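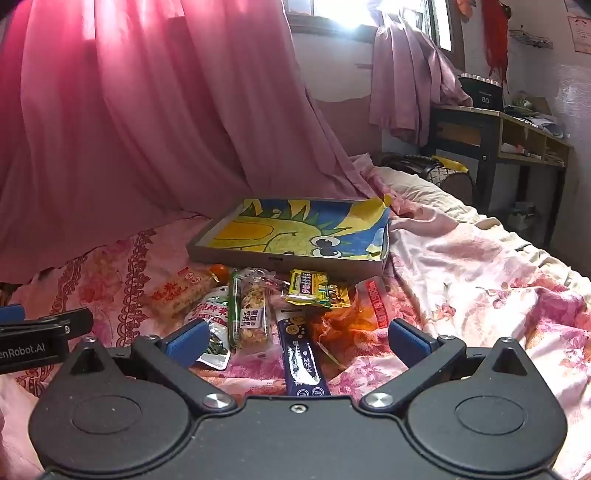 Skallham supporters board > Transfers and squad

Extension for Mitiku Asfaw?

karlijn_w
Good evening all. I read in the local paper that the club wants to give Mitiku Asfaw a new contract of two years. He is 21 and he played almost every match since March. For me it is the right decision, but I would like to know what others think. My brother says we should sell him now.

Prantl_End
Your brother is right. Five goals is nice, but two were penalties. If Sendari makes a good offer we must take it. We need a left back much more than we need a winger.

karlijn_w
The penalties he won himself, so I count them. And which left back do you want to buy with this money?

juditr
I was at the away match in Prantl and he was the only one who still ran after the break. He loses the ball too often, I agree with that. But a winger who never loses the ball is a winger who never tries something.

Prantl_End
Against Prantl he lost it before their second goal. I did not forget this.

juditr
The pass to him was terrible – please watch it again. It came behind him.

M. Stevens
Does somebody know if there is a release clause? Last time we let a young player go for almost nothing because of such a clause, and I would not like to see it again.

karlijn_w
The paper did not write about a clause. Only that his agent was at the ground in the afternoon.

amber_a
I heard he wants to stay near his family, so maybe the money is not the first question for him. But this is from a friend of a friend, please be careful with it.

Prantl_End
Fine, keep him. But then he must learn to defend.

M. Stevens
On this point I agree with you.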